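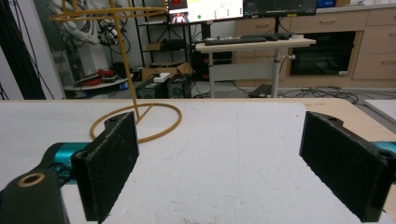 Chapter 4

Why We Put Things Off Until the Surface Is Clear

I wrote my dissertation on an ironing board. I had a desk, a perfectly good one, but the desk had things on it, and I had decided some time in the spring that I couldn't possibly begin until the desk was tidy. By July it was still not tidy and I had four weeks left, so I put the ironing board up in the hall, stood at it in my socks and wrote 3,238 words in one sitting. Most of them were bad. A good many of them stayed in.

I tell that story to every new group I teach, partly to get it out of the way and partly to see who laughs. The people who laugh loudest usually have an ironing board of their own somewhere. Mirela Evangelista, who shared an office with me for years and read this chapter in three different versions, revised for her finals in a parked car. My own brother can only do his tax return on a train.

This chapter is about putting things off, and in particular about the kind of putting off that looks like getting ready. Psychologists have a large vocabulary for it and we'll meet some of that vocabulary as we go, but I'd like to start with the ordinary experience, which you know as well as I do. You have a thing to do. You mean to do it. You have the time. And you find yourself descaling the kettle.

Delay and procrastination

First, a bit of housekeeping (see, I'm doing it now). In everyday talk we use "procrastinating" for almost any sort of waiting, and that's fine over a cup of tea, but in this book I want to be stricter. When I put off buying a coat until the sales, I am delaying. I expect to be better off for it, and I probably will be. When I put off ringing the dentist with a sore tooth, I expect to be worse off, and I do it anyway. Only the second of these is procrastination as we'll use the word here: putting off something you intend to do, even though you expect the delay to cost you.

You'll notice that the definition has a good deal to say about what the person expects and nothing at all about how long the wait is. Somebody can procrastinate for 20 minutes. Somebody else can wait two years for good reasons. When students write about this in essays they very often slip into judging by the clock, and I'd ask you to watch for that in your own work – it costs more marks than anything else in this part of the course.

Clearing the decks

Now for the kettle. Why that, and why not something nicer? If I simply wanted to dodge an unpleasant job, you'd think I would go to the beach. Some people do, of course. But a great many of us pick a second job that is dull, useful and slightly virtuous, and we tell ourselves it has to come first. Clear the surface and then begin.

I once ran a small diary exercise on this with Gun-woo Kwak and Tomoyo Oda. We asked 102 evening students to keep a notebook for a fortnight and jot down what they did whenever they had sat down to study and then got up again. It was a modest thing and I wouldn't hang a theory on it. We had no comparison group, and people who agree to keep a notebook for two weeks are perhaps not the worst procrastinators around! Still, the notebooks gave us 3,349 entries to read, and reading them was an education. People washed up. They sharpened pencils they didn't intend to use. One man regrouted part of his bathroom, and wrote it up with such pride that Tomoyo asked him how he'd got the corners so neat.

What struck all three of us was the tone. Entries about watching television were short and cross ("telly again"). Entries about tidying were long and cheerful, with plenty of detail. The studying had been put off just the same in both cases, yet the second lot of writers seemed to feel they'd had a good evening. We'll come back to this under the heading of mood repair, the idea that we put a task off in order to get away from the feeling it gives us. Tidying seems to do that job very nicely. It is easy to start and easy to see when you've finished, and you can't say either of those things about an essay on the causes of the First World War.

There is a fair objection here, and Marcelino Seixas made it to me over lunch before I'd finished explaining. Sometimes the surface really does need clearing. A cook can't roll pastry on top of the post. A surgeon who skips the preparation isn't admirably free of procrastination. So how do we tell the one kind of clearing from the other? I didn't have a good answer at lunch and I have only half of one now. Try asking what would happen if the tidying were somehow done for you, this minute, while you looked out of the window. If you'd feel relieved and get going, it was probably preparation. If your heart would sink a little, it probably wasn't.

Before you read on

Have a notebook ready for this chapter, any sort will do. For the next three days, write down each time you put off something you meant to do, what you did in its place, and how you felt both then and an hour later. A few words each time will do. Don't try to behave better than usual, and please don't buy a special pen.

Keep your notes to hand for section 4.3, where we'll sort them under the headings used by researchers and see which ones refuse to fit. In section 4.1 we begin with the oldest explanation, that people who put things off are simply lazy, and with the reasons so few psychologists are happy with it.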